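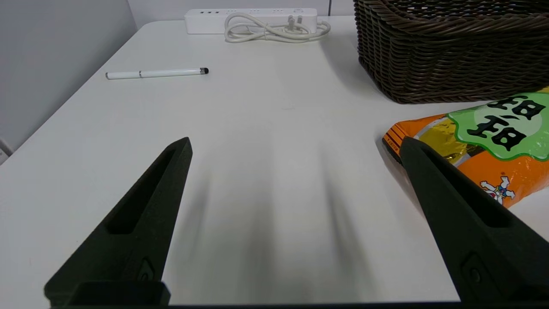 Changes to Meeting Room Reservations at the Ginberg Building

Beginning in August, all meeting rooms on the second floor of the Ginberg Building will be reserved through the Office of Facilities Scheduling. Departments that have kept their own sign-up sheets are asked to stop using them by the end of July and to forward any standing reservations to the scheduling desk.

The change follows a review of room use carried out in the spring. Over the review period the office recorded 516 reservations, of which 40 were double bookings. Most of these involved the Olier Room and the small conference room beside the east stairs, both of which appeared on more than one department's sheet.

Under the new procedure, a request should state the name of the group, the expected attendance, the start and end times, and any furniture needed. Requests received before 2 p.m. will be answered the same working day. Rooms may be held for up to three hours at a time. Longer meetings, including training days and interviews, require the approval of the department head.

Groups are expected to leave each room in its standard layout – a floor plan is posted inside every door. Food may be served in the Olier Room only. Catering orders remain the responsibility of the host department and should not be sent to the scheduling desk.

Standing reservations already approved for the fall term will be honored. Each department will receive a printed list of its bookings for checking, and corrections should be returned within two weeks. Bookings not confirmed by then will be released.

Rooms in the Mirkent Annex are not affected and will continue to be assigned by the annex front office.

Questions may be directed to Booker Iwasaki, Office of Facilities Scheduling, Ginberg Building, Room 500.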